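Lorkero Home Forum > Laundry and Closets > Black clothes: fold, hang or roll?
Started by bvillanueva · 255 views

bvillanueva
Moved into a small place in June and I have one dresser. Most of what I own is black, and once it's folded I can't tell a T-shirt from leggings. Everything comes out, gets unfolded, goes back messy. How do you store yours?

Pumphrey_D
Hang it all. Black shows every crease and every bit of lint. Slim hangers, tops on the left, pants on the right.

tineke_vdb
I disagree about hanging everything. Knits grow at the shoulders. My black sweaters are folded in thirds and stood on edge in the drawer, neckline up, so I can see which is which.

Pumphrey_D
Sweaters, OK. I meant T-shirts and pants.

bvillanueva
My closet rod is two feet wide, so hanging everything is out.

dwynwen.r
Then fold, but sort before you fold. I hold each piece up by a window first. Daylight is the only way I can tell black from navy, and I've put away plenty of odd socks under a ceiling bulb.

Sumaiya J
Same. I wrote up how I do it on my page, pasting the start:

Sorting the dark pile
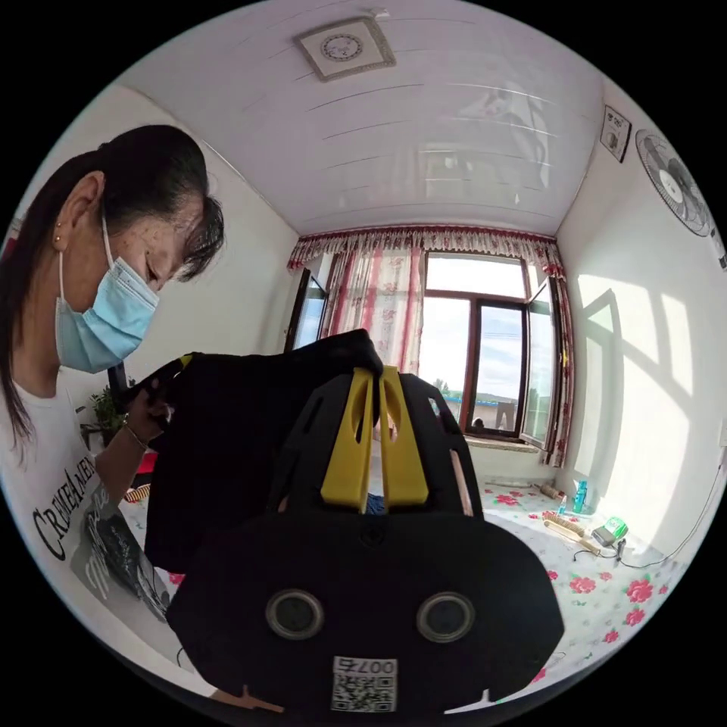
Reading time: 3 min | 602 words

Pick up one black piece at a time and hold it out in front of you before you decide where it goes. Check the seams and the hem. Anything with a hole goes on the mending chair. I tie my hair back first or I spend the evening picking it off the fabric.

Pumphrey_D
Checking every hem sounds slow. I do mine once a year.

Sumaiya J
It's a few seconds each — I do it while I fold.

tineke_vdb
Stand them on edge once they're sorted. Stacks fall over.

bvillanueva
Going to try window first, then on edge. The leggings are getting their own drawer.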